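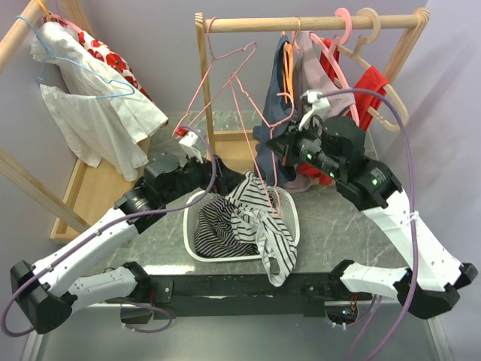 Service charge went up after the fund sold our building, is this normal?

Posted by Wondimu Abera, 2020-02-06

Hello all. I rent a small unit on the ground floor of Rocha House in Misden. Until last year the owner was a property fund. They sold the building to a company called Sillura and now I received a new statement. My service charge is 1,606 per quarter, which is 211 more than before. My lease has still 3 years to run and I have always paid on time. The letter says only "revised apportionment". I do not understand this word well. Can a new owner change the share I pay, or must he wait until the lease finishes?

Kudmont

A new owner takes the building together with the leases, so your lease is still the same lease. Please look for the part with the title "service charge" and see how your share is written. If it is a fixed percentage, usually the owner cannot change it alone. If it says "a fair proportion" or similar words, he has more freedom, but you can ask him to show how he calculated.

Also check if the share changed or if the total cost changed. These are two different questions. Write to the managing agent and ask for the old and the new calculation, both with the floor areas. I would do it by letter and keep a copy.
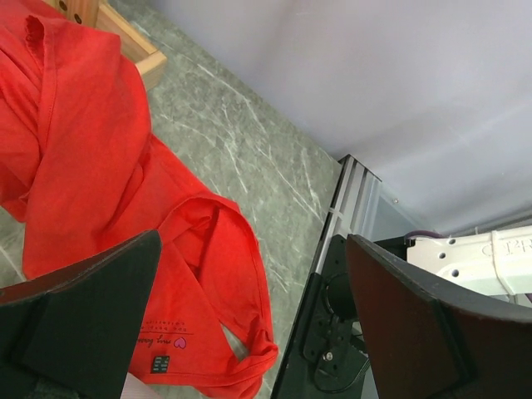 Red fabric on a marble-patterned tabletop

unit5tenant

Same thing with us in April. We paid and complained later, big mistake, took forever to get an answer. Read your lease first.

Wondimu Abera

Thank you both. I found the page, it says "a fair proportion to be determined by the landlord's surveyor". So I will ask for the calculation and the name of the surveyor. Should I pay the old amount while I wait?

Kudmont

Be careful with that. Some leases let the owner charge interest on late money, or worse. You can pay the full amount and write clearly that you do not agree with it, but show the lease to a solicitor before you hold anything back.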